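Folding and mending helpers wanted for the Pamer clothing swap in Clustcombe

Posted 7th September

Hi everybody! I'm looking for four people to help me sort, fold and patch up kids' sportswear before our December swap. Last year we handed out 300 pieces and this year I'd love to beat that (the bins are already filling up — I can hardly close the closet).

Most of what comes in is the bright, slippery stuff, lots of panels and lots of seams.
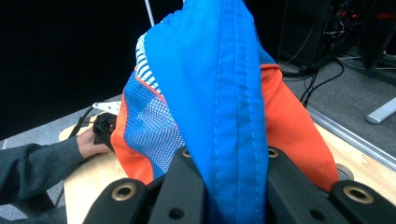
Blue nylon, mesh and orange all in one bundle

You don't need to be a great sewer. If you can thread a needle and check a seam for popped stitches, you're in! We work at Indell Hall, room 122, and everything happens on big wooden tables with plenty of elbow room. Please wipe your table down when you finish and leave it bare for the next person.
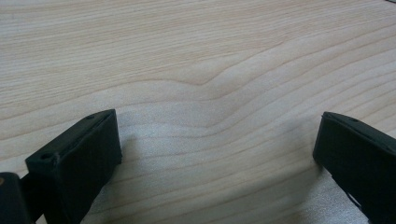
What you'd be doing

Turning pockets out, checking zippers, sorting by size and folding. Nylon is the tricky one, it slides right back open if you fold it too fast, so I like to smooth it flat first and go slow.

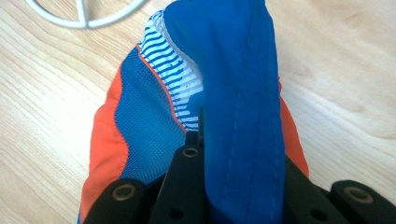
Shifts are two hours and you can take as many or as few as you like. It's unpaid, but I'll cover bus fare and there's soup (my soup, be warned), and Sezer Fabrics is giving each helper a store voucher at the end.

Bring small scissors if you own a pair you like. I have thread in most colors and a whole cookie tin of buttons. 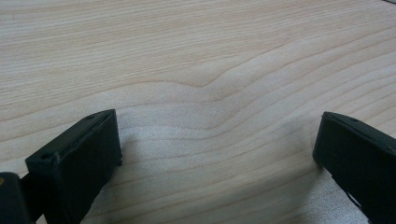 Dana: Can I bring my teenager along? She folds way better than I do and she needs service hours.

Yes please, teens are very welcome with a grown-up! Just leave a comment with the days that suit you both.

14 comments
Shared 31 times

Related posts
Winter coats: what we can and can't take
How to fix a stuck zipper
Indell Hall parking and bus stops
Swap day sign-up for families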